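Kolar to reissue Brirero with restored running order

The label Kolar will reissue Brirero, the second album by the duo Darkesar, in the sequence the band originally submitted. The new edition arrives in April on vinyl and as a download.

The first pressing dropped one track and moved the closing instrumental to the start of side two, a change made at the cutting stage to keep each side short enough for a loud transfer. The reissue spreads the same material over two discs at 45 rpm, so the missing track, Sitompul, returns to its place after the opener.

Transfers were made from the stereo master reels, which had survived in usable condition apart from a dropout of almost 3 seconds in the left channel. This was patched from a safety copy. No noise reduction was applied, and peak limiting was confined to the download version – the vinyl cut has none.

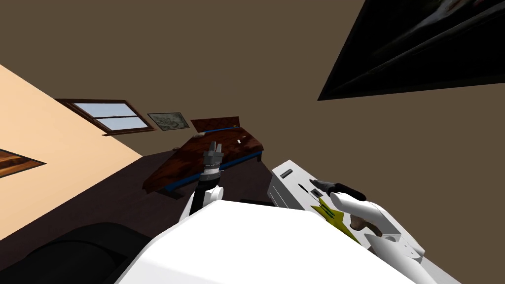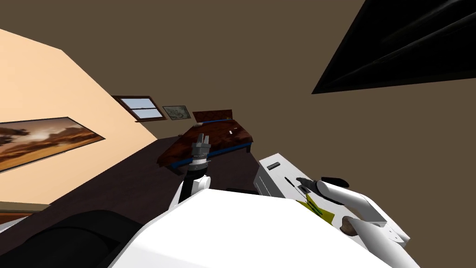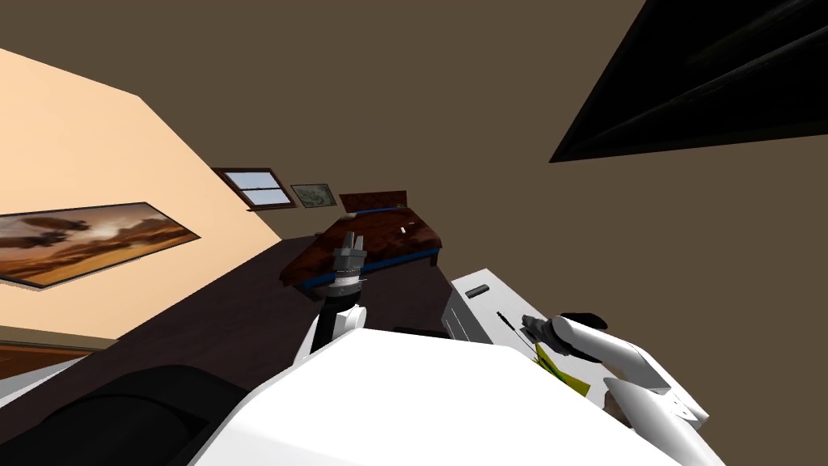 Irfan Kusuma would have preferred a single disc with the levels brought down, arguing that getting up to turn the record over every 10 minutes breaks the long fade between the two middle songs. The fade does fall across a side change on the new set, though the download runs it without a gap.

Drum and bass parts on the album were recorded live to two tracks and could not be rebalanced. The vocals sit slightly lower than on the first pressing, as they did on the reels before the original cut was equalised.

The vinyl edition is limited to 80 numbered copies on first release, with a further 100 unnumbered to follow. Orders are restricted to one copy each. The sleeve keeps the original typography and adds a sheet of session notes.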